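Pusher cell keeps losing its height reference
Forum: Small Cells and Benchtop Automation

sterk_bench
Looking for ideas on a tabletop pushing cell. One arm, a single straight finger for a tool, a maple board as the work surface, and plastic shape blocks that get pushed around on it. The board is screwed down to a perforated blue bench. We teach the tip height once, then run.

For the first 2,000 pushes after a teach it is fine. After that the finger starts brushing the wood on the right side of the board. Last run it faulted on contact force at push 3,316. I re-teach, and it's good again for a while.

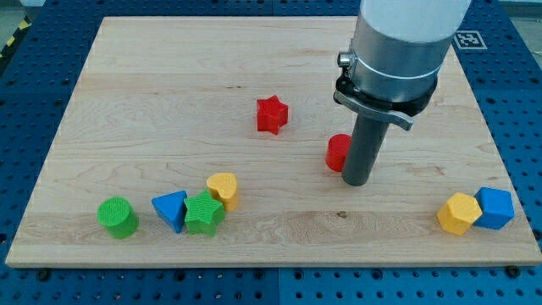
The tool is held by a clamp with a lever. I check the lever at the start of every shift and it has never been loose. Controller is a Plilon, and the finger came from Flikari with the clamp. Joint zero positions check out fine.

dovetail_77
It's the board. Solid maple moves with humidity. If it's only screwed near the edges it will crown in the middle or lift at one side. What month did this start?

sterk_bench
June. It was fine all spring.

dovetail_77
There you go. Put a straightedge across it before you touch anything on the robot.

Niall McIver
I'd look at the finger before the board. We ran a Flikari clamp at Sterkdale for two years, and the lever will feel tight with the tool a hair low in the bore. Every light touch on a block tugs at it. Scribe a line on the finger where it enters the clamp and look at the line after a day.

dovetail_77
A slipping finger would be low everywhere. He said right side only.

Niall McIver
He said it starts on the right side. If the board is a bit high there, that's where a low finger touches first. Could be both.

kpell
Do you use the marker for height or only for X and Y? Ours was mounted on the bench like yours, so when the board moved the vision had no idea.

sterk_bench
X and Y only. Height is from the teach.

kpell
Then nothing in your setup is measuring the board. I'd touch off at four corners at startup and fit a plane. Takes us 20 seconds. Sastry has a routine for it if you don't want to write one.

sterk_bench
Did both checks this morning. The scribe line has moved, not by much, but I can see it. The straightedge also rocks on the right half of the board. I cleaned the bore and the finger with alcohol, re-clamped, and backed the screws out to let the board settle before tightening again. Running now, at push 130.

Niall McIver
Check the line again at 2,000.

dovetail_77
And slot the screw holes, or you'll be doing this again when the heat comes on.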